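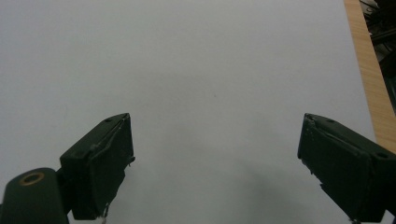 Nuttall Grocery Cooperative
Advertising Standards Panel
Minutes of meeting, 2019-10-04

Present: B. Rivadeneira (chair), members for Irncombe, Geltach and the warehouse, the marketing manager, the outside legal adviser (by phone for items 3 and 4), minute taker.
Apologies: member for the east side stores.

1. Minutes of the September meeting

Approved with one change. Under item 5, "the panel welcomed the campaign" now reads "the panel heard about the campaign." The Geltach member said she had not welcomed anything and did not remember anyone else doing so.

2. Matters arising

The recycled bag claim. Marketing was asked in September to find out where the words "fully recyclable" on the counter cards came from. Marketing reported that the words came from the bag supplier. The chair asked what the supplier had based them on. Marketing did not know and has written again. The cards are still up in the stores. Panel agreed they should come down until there is an answer. Marketing asked whether they could stay up if "fully" was covered with a sticker. Panel said no.

Price match posters. Closed. The last one came down at Irncombe after the previous meeting.

3. The holiday commercial

Marketing presented the second cut of the Gisora film. For those who missed September: Gisora is the agency hired in the spring, and the film is a 50 second spot about a river, narrated by a child, ending with the store name and the line "Ask them what they're doing about it." The local TV station has declined to run it on the grounds that "them" plainly means the county and that the water ordinance goes before the county board this winter. The station's letter was circulated.

Marketing said the second cut deals with the station's concerns. The shot of the county building has been shortened and the voiceover is softer. The panel watched it twice.

The chair asked what had changed apart from the length of the shot. Marketing said the music. The Irncombe member said he could still see it was the county building and so would anyone who had ever paid a parking ticket there.

The legal adviser joined by phone. Her view was that the station is entitled to turn down an ad it considers political and that we have no strong argument for making it take this one. She did not think a third cut would help while the closing line stays in. She also said the station's sales office and its standards office seem to have told us different things, and she would not rely on anything the sales office said on the phone.

Marketing said Gisora's advice is to release the film online with a caption saying it was banned from television. Gisora believes this would reach more people than the TV booking would have. The chair asked for the basis of that belief. Marketing referred to a page in the agency's slides. The page gives a figure for "expected reach" with no source and no note of how it was worked out. The warehouse member asked if the agency gets paid either way. It does.

There was a long discussion. Points made:

The word "banned." The station declined the ad. No regulator has looked at it. The adviser said "banned" would be hard to defend if the station objected. Marketing said it is the word people would use. The Geltach member said people can use whatever word they want but we are the ones who would be printing it.

Whether we wanted this result all along. The chair said he would ask it straight out: did the agency expect the film to be refused when it wrote it? Marketing said not to its knowledge. The chair pointed out that the online plan in the slides is dated before the station's letter. Marketing said agencies always prepare more than one plan. Chair asked for this to be minuted, and it is.

What the co-op is doing about the river. The Irncombe member said that a customer who takes the ad at its word will walk up to the counter and ask us the same thing, and he wanted to know what the cashier is supposed to say. The store pledge covers 4 product lines. Marketing said a staff sheet is being drafted. The member said the sheet should have come before the film.

Member views. Marketing's survey was quoted as showing strong support for "taking a stand." The survey had 32 replies. The question was "Do you agree that clean water matters?" The warehouse member said he agreed clean water matters as well, and he was against the ad.

In favor of release, the Geltach member said the film is well made, that the river is in bad shape, and that a co-op is allowed an opinion. She would support putting it online under our own name with no mention of the station and with the pledge written out in full under it. She would not support the banned caption.

Decision: The film is not to be released in its present form, on any channel. Marketing to come back with (a) a version without the county building and without the closing line, and (b) a plain statement of what the co-op has done and has not done on the water issue, with dates. Agreed three to one, Geltach voting against as she would have released it now without the caption.

4. The Gisora contract

The adviser had read the contract. It allows the agency to "seed" material to "friendly accounts" at its own choosing. She recommended this be struck. The chair asked whether anything had been seeded already. Marketing believed not. The chair asked for that in writing from Gisora, signed by a person.

The Irncombe member asked why the panel was seeing the contract now and not before it was signed. Marketing said the contract was under the amount that needs panel review. Noted that the music and the edit were billed separately, and that with those added it is over 909 dollars past that amount. Marketing will check if the review rule counts add-ons. The chair's reading is that it does.

The adviser left the call.

5. Store window space

Two requests from outside groups to put posters in store windows, one for the water ordinance and one against. Both groups described their posters as educational. The panel looked at both and did not find much education in either one.

Current practice is that each store manager decides. The Geltach store has said yes to the first group. Irncombe has said no to both. The chair said this is the kind of thing the station's letter was getting at, and we look silly asking for fair treatment while our own windows depend on who happens to be on shift.

Agreed: no posters on ballot or ordinance matters in any store window until there is a written rule. Community notices (lost pets, yard sales, choir) go on as before. The Geltach poster is to come down. The Geltach member will talk to the manager herself and asked that head office not send an email about it.

6. Press inquiries

A reporter from the local weekly has called twice asking if we have been "silenced." Marketing wanted to return the call. The panel's view is that the answer is no, and that it takes one sentence to say so. The chair will make the call. No copies of the film or stills to go out.

Marketing noted that saying nothing could be seen as a missed chance. The warehouse member said he could live with that.

7. Any other business

The warehouse member asked if the winter flyer had been through the panel. It had not. It goes to print shortly and carries the phrase "the greenest aisle in the county." The chair asked who measured the other aisles. Phrase to be removed. Marketing to send the full text around before it goes to the printer.

The Irncombe member asked for the slides to be sent out before meetings from now on, so that members can read the small print on them. Agreed.

8. Actions

Marketing: take down recyclable cards; chase bag supplier; revised film and written statement; signed confirmation from Gisora on seeding; check review rule on add-ons; circulate flyer text.
Legal adviser: draft wording to strike the seeding clause.
B. Rivadeneira: return reporter's call; first draft of window rule.
Geltach member: speak to store manager about poster.

Next meeting to be set once the revised film is ready. The chair said he would not call one to look at a third version of the music.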